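Notes from the Lilen open day in Lasemdale

I drove out to Lasemdale in February for the open day at Lilen, a small firm that trains manipulation policies for bench work. Registration opened at 9:30. The hallway demo was a Trolleo cart following a line on the floor, and I skipped it.

The session I came for was run by Tobias Delacroix, who looks after data collection. His operators use hand-held grippers, one per hand, with a marker cube fixed to each. The cube gives the tracker a pose for the tool, and the finger opening is logged separately. The two streams are merged afterward, a step that Delacroix said took four rewrites to get right.

The current set is called Qureshi and holds 2496 episodes. Roughly 400 were thrown out on top of that, mostly for lost tracking when one cube passed behind the other. I asked about adding a second camera. They tried it, and the calibration drifted overnight - he did not go into detail.

Mortimer Marchetti covered the arm side. His point was that people move their wrists faster than the arm can, so the recordings are slowed down before training. He showed a joint velocity plot with the limits drawn in. The axis labels were too small to read from the third row.

Visitors could try the grippers in groups of five. The trigger is stiffer than I expected.
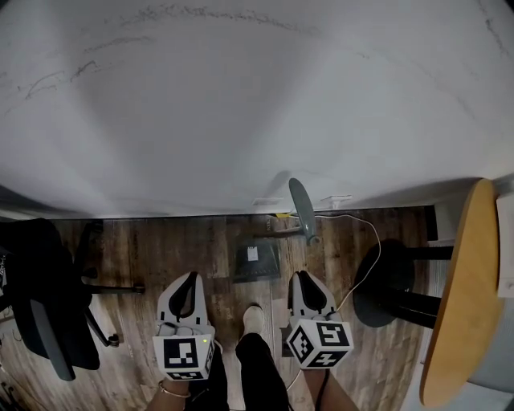 Why does each gripper need its own marker cube?

The two hands move independently, so the tracker has to solve a separate pose for each tool. Markers on several faces of the cube let it keep that pose as the wrist turns.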